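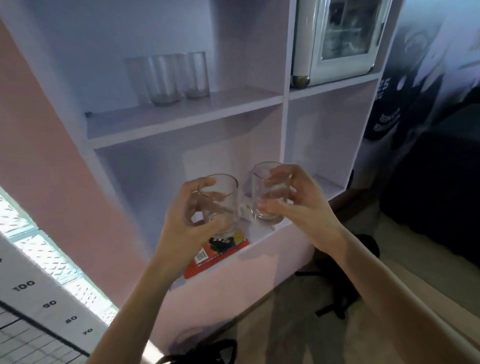
## Minutes, break room users' meeting, Tulley House, 3rd January

Chair: Olga Palacios. Present: Grideo, Vinex and Hà, one person each. Apologies: the rest of Grideo, collectively.

### 1. Glasses

The clear tumblers live on the open shelf to the left of the mini fridge. Vinex asked whether they might live inside the fridge in summer. They may not. The lower cubby holds a flat red box, which all three firms deny owning. It stays until September, then goes to the charity shop.

Hà proposed buying 30 more glasses. Olga pointed out that last year's order was 19 and that people still drink from mugs marked "Vinex". Deferred.

### 2. The round table

Discussion of water rings on the marble top. Grideo felt the grey veining hides them. Olga felt it does not, and produced a cloth. Agreed:

- Glasses are to be filled no more than half full if carried across the room. 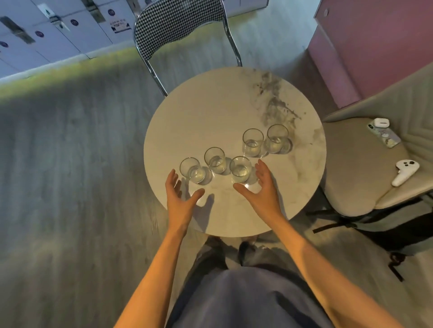 - Whoever pours the water takes the glasses back to the sink, including those poured for visitors.
- The houndstooth chair stays at the table. It has been found in the Grideo office twice — it did not walk.
- Coasters: budget of £43 approved, Hà to choose, no slogans.

The small clear piece with the ridges was raised under this item. Vinex thinks it is a lid, Hà thinks it is a dish.

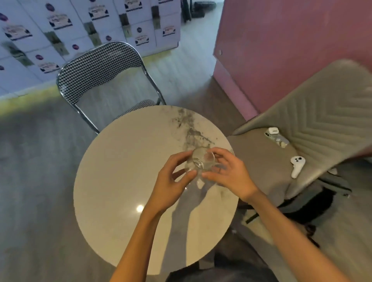 ### 3. Lockers

Keys still outstanding from Vinex. Vinex will look in the drawer again.

### 4. Any other business

Grideo asked who drank the last of the oat milk. Not minuted at Grideo's request, then minuted at Olga's.

Next meeting: to be set by email.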